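My great-uncle Mathias Eberhard died in October. The notice in the paper was four lines long because we paid by the line, so I am putting the rest down here while I remember it.

He was born in Thaler and left school at 14 to work at the sawmill. He married Rosa at 21 and they moved to Drenero, into the house by the weir, where he stayed for the rest of his life. They had 3 children. The middle one, Anna, died before him and he did not talk about it much.
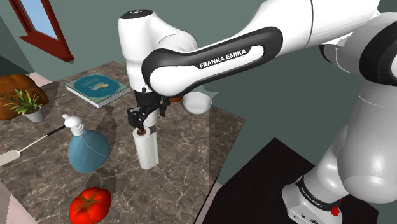 Robot arm over a marbled worktop

Most people knew him from the bus garage. He drove the Citalora route in the mornings and did repairs after lunch. Lorenz Pfister, who shared a bench with him there, spoke at the funeral and read out a page from his notebook. Mathias wrote down every fault he fixed and gave each one a number. The last entry was number 1136, a sticking door.

He kept bees after he retired and sold the honey from the porch. He played cards on winter evenings and was a bad loser.
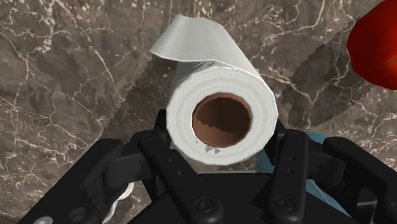
The service was at the chapel at ten in the morning and we walked up to the cemetery afterwards. He is next to Rosa. The collection came to 400 and has gone to the hospice in Zenine, where the nurses were very good to him in his last weeks.

The notebooks are with me for now. If any of the cousins want to see them, ring before you come. The stone should be finished in spring and I will write again when there is a date.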